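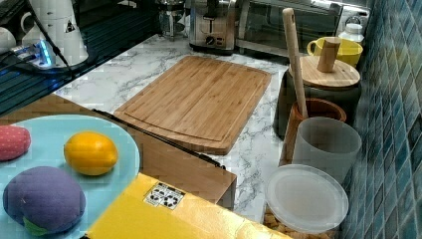 What is the best board to keep out on a small worktop?

A bamboo one with a groove around the edge. It is light enough to lift to the sink with one hand, and the groove holds the juice from a tomato or an orange until you tip it away.

The Nirnix Kitchen: Worktop Gallery

The Nirnix flat has a short run of worktop that has to do for breakfast, packed lunches and supper. Lerato Nel looked after the refit, which finished in December. The cupboards were kept and the money went on the surfaces and the wall behind them. Most of what is used daily stays out on the worktop, and this page goes through it as it is now arranged. Click on any picture for the larger version.

The worktop
White with a grey marble pattern. It is wiped down with washing-up liquid and warm water and dried with a cloth. Hot pans go on a trivet.

The wall
Mosaic tiles in blue and teal. They came from Ortuño, who had one batch left in this mix. A spare sheet is kept under the sink in case of repairs. The grout was sealed twice, a day apart.

Cutting board
Bamboo, laid at an angle in the middle of the worktop where there is most elbow room. It gets a thin coat of oil when it starts to look dry, left overnight and wiped off in the morning. It does not go in the dishwasher. Raw meat is cut on a separate plastic board kept in the cupboard.

Toaster and toaster oven
Side by side at the back. The toaster is stainless steel with a black knob. The toaster oven is silver with a dark glass door, and has largely replaced the main oven for anything that serves 2. The two are not run together, as the sockets share a circuit with the kettle.

Coffee
Glass with a metal frame, to the left of the toaster. Ground coffee is bought from Dinda in small bags and kept in the cupboard. The yellow mug lives on the other side, by the tiles.

Canister and utensils
The dark grey canister has a round bamboo lid with a wooden knob. Next to it is a brown wooden holder with a tall wooden spatula in it. Other utensils were moved to the top drawer after the refit and have stayed there.

Jars
A clear jar with a frosted plastic lid sits at the front on the right, where it can be reached from the table side. A white plastic jar is further back. Jars are washed before they are refilled.

The blue plate
A strawberry, a lemon and an aubergine, all toys, on a light-blue plate at the left-hand end. They are used for playing shops while supper is being made. Real fruit goes in a bowl on the table.

Costs and sizes
The budget for the worktop, tiles and fitting was 2,000 pounds, and the work came in just under. The worktop is 61 cm deep. Fitting was by Nimden, who also moved one socket along the wall.

Still to do
The light over the sink needs a new switch, and the strip of sealant along the back of the worktop is due to be redone.

More from the flat: Hallway | Bathroom | Balcony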